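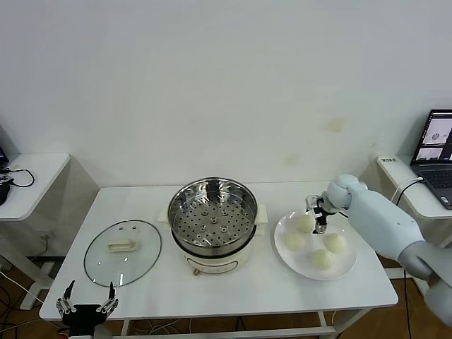 What I eat when I'm moving house

Week two in the new place and I still can't find the can opener. Or the good knife. Or the box marked KITCHEN IMPORTANT, which I packed myself, with a thick red pen, so I wouldn't lose it. Lillthorpe is lovely by the way. Hilly. My calves hurt.

So the stove isn't hooked up. Gas guy says July, maybe. Landlord says sooner. I believe the gas guy.

That leaves plug-in stuff and cold stuff. First few nights it was cereal. Then toast, then cereal again. Then Soo-ah Ham came by with a bag of frozen buns from the freezer place on Athanasiadis and said I was being pathetic, which, fair.

Buns are the perfect moving food. No knife, no board, no pan. You need hot water and some patience and I have one of those. She said leave space between them becuase they swell up and stick, and don't lift the lid every minute to look. I lift the lid every minute to look.
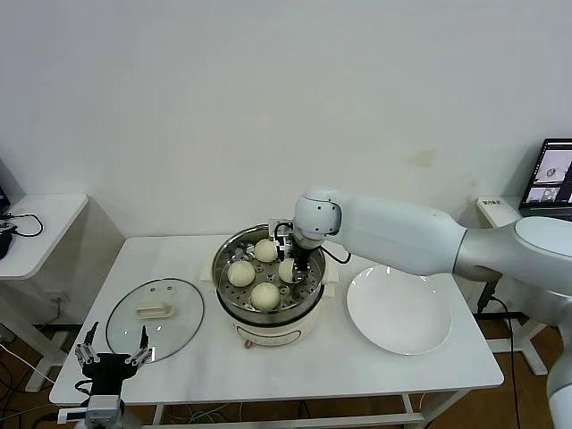 Anyway she stayed and we ate on the floor off paper towels and talked about the move. I paid 900 for the van and 2 guys. Cadi Gronow moved the same month, further than me, and paid 551. Same company! Clirnine, if you're wondering. She booked early and packed flat, I booked the night before with half my books still on the shelf. Lesson there somewhere - haven't got time for it.

Other things I've been living on: boiled eggs (kettle, mug, don't ask), bagged salad eaten out of the bag, peanut butter, cold noodles from the corner shop, bananas. A lot of bananas. Sisska the cat has had a better diet than me, her food was in the front seat with her the whole way.

Still to unpack: books, winter coats, the lamp with the bad plug, all the shoes except the ones I've got on. Curtains are up in the bedroom only. Everyone on the street can see me eat bananas. 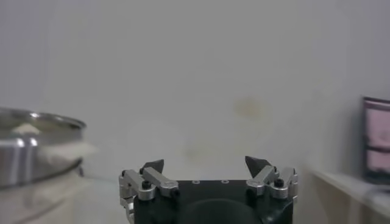 What I'd do differently

Label the boxes on the side, not the top. They get stacked. You can't read the top.

Keep one bag with you - fork, bowl, mug, can opener, phone charger, toilet paper. Not in the van. With you.

Eat down the freezer a month ahead. I threw out so much, peas mostly, and a soup I was proud of.

Call the gas people before you do anyting else. Before the van even.

Ok the doorbell's going, I think it's the mattress. More when I find the knife.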